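Why the Birnedwood recount deserves your attention

Many readers asked us why we keep writing about one small town when there is so much going on in the state capital. I will try to explain it in this issue. Birnedwood votes on its new ward map in the fall, and the rules written there are already being copied by two neighboring towns. If you care how seats are divided, a small town is a good place to watch, as the whole process can be followed by one person with a notebook.

The last election in ward 4 was decided by 111 votes. For a town of this size it is not a very small margin, but the law of the town allowed the losing side to ask for a recount, and they asked. The recount moved the result by two votes. Both sides accepted it the same evening. I mention this because in the weeks before, I received many letters which were sure that the count would end in court. It did not, and I think those who wrote the letters should say so to their friends.

More interesting is what came after. During the recount people started to look at the map itself and saw that ward 4 has a strange shape. It begins at the river, goes along the old rail line, and then makes a turn to include the Wosine apartments, which are much closer to the center of ward 2. The residents of Wosine rent, most of them moved in during the last ten years, and they vote less often than the homeowners by the river. When you put these two groups in one ward, the homeowners decide almost everything. I do not say that somebody planned it. The line was drawn before the apartments were built. But a line can be unfair also when it was drawn with good intentions, and it can be moved.

There are two proposals. The first one, which the current council majority supports, moves only the Wosine block to ward 2 and leaves the other lines as they are. The second one comes from the Galang group, who would draw all the wards again from the beginning and let an outside panel do the work. The majority says this would be slow and expensive. The Galang group says that a council should not choose its own voters. I have more sympathy for the second argument, but I must admit that the first proposal can be ready before the filing deadline, and the second probably can not. A voter in Wosine who waits for the perfect map may have to vote one more time on the bad one.

My own opinion, for what it is worth: pass the small change now, and put the outside panel in the town charter for the next time. Both parties will dislike this a little. The majority would lose control over the later map, and the Galang people would have to vote for something they have called a trick since March. I still hope they can do it. In the debates that I heard, the two sides were closer to each other than their flyers would make you believe.

One more word about the flyers. The one with the red border says that the recount "found errors in every ward." Only ward 4 was recounted. If you received this flyer, please read the town clerk's summary before you pass it on.

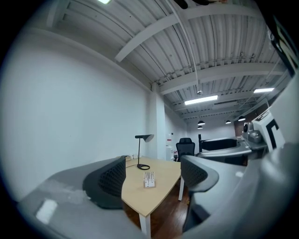

Dates and small notices

The public hearing on both proposals is on Sat 6 July, in the upper hall at Brorkudden. The doors open one hour before the start. If you wish to speak, you must put your name on the list at the entrance, and each speaker gets 4 minutes. Written comments are also accepted at the clerk's window until the office closes on the day before.

Parking at Brorkudden is limited, and the street on the north side will be closed for repairs. Please use the lot behind the library.

Readers who want the two draft maps can write to us by replying to this newsletter. We send them as they were published, without our notes. In the next issue I will write about the filing deadline and about the candidates who have already declared in ward 2.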